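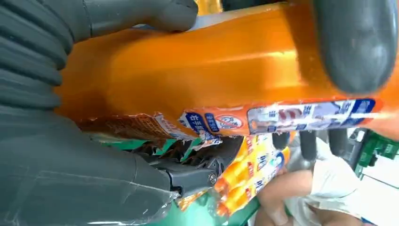

Ternby update for Monday. Demonstration count is at 2786 against the 3000 we promised you, so 214 short, and we'd rather be short than pad it with bad takes. Remote driving of the hands is going well on the boxed goods. Soft goods are slower. The sausages are the worst of the lot, long slick orange casing, fingers have to come in on the top and the end as well as underneath, and operators keep wanting to squeeze. Torn film along the bottom edge is the sort of thing we now log on every take, torn or not torn, as the Falimine people asked for it in the last review. Loose film also hides part of the label, so takes like that get thier own tag.

Operators. Three trained up now, third one started in February and is nearly at speed. Best gain this period came from slowing the glove response near contact. Dull fix, should have done it sooner.

Hand-guided takes (moving the arm directly, no remote) stand at 900, all from the Carroll bench. Good for reaching and placing, poor for anything with finger pressure. Plan is to stop there and put the remaining hours into remote.

Problems: wrist view gets crowded when all the fingers close on something long. Trying a wider lens, no result yet. Brundora spare finger pads still not here, second order gone in. If they slip again we will need to pause soft goods for a bit.

Money: on budget except packs of food, which went over. Will send the reciepts separately.

Next: finish the 214, first training run on soft goods only, then a bench visit if you want one. Mornings are best.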